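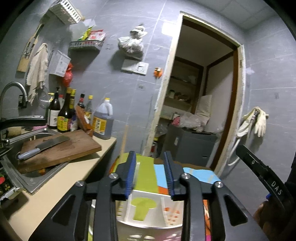

Good news for anybody in the club who's been fighting with their heated gear this winter. Carnon is finally selling a battery tender lead that also runs a jacket controller, so you can quit swapping plugs in the parking lot with frozen fingers!

I got to try one on my old 500 twin in February. Ivan Moroz loaned me his (he bought two, naturally) and I had it wired up before lunch. The lead comes off the battery with an inline fuse, runs along the frame and pops out by the left side of the seat. Mine was a little short with the winter seat on, so I rerouted it under the tank strap and that took care of it.

I rode out to Prevano and back with the thing on medium most of the way. It was 26 degrees when I left and my arms stayed warm the whole trip - my toes are another story. The plug has a rubber cap on a tether, and I like that a lot, having lost three of the loose kind already.
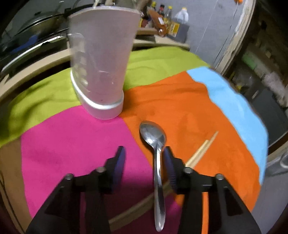

*Vol. 20, p. 26*

Melaniia Savchuk has the same lead on her touring bike and says the controller blinks too bright at night. She put black tape over it. I didn't mind the light myself, but I was home before dark.

Hnat Chornovol is putting together a group order and would like names by the end of the month. Tell him which battery terminals you have - the ring ends come in two sizes and the small ones won't go on a bigger bolt. Ihor Tkachuk still has his old Bunex lead for sale too, if you just need a charger plug.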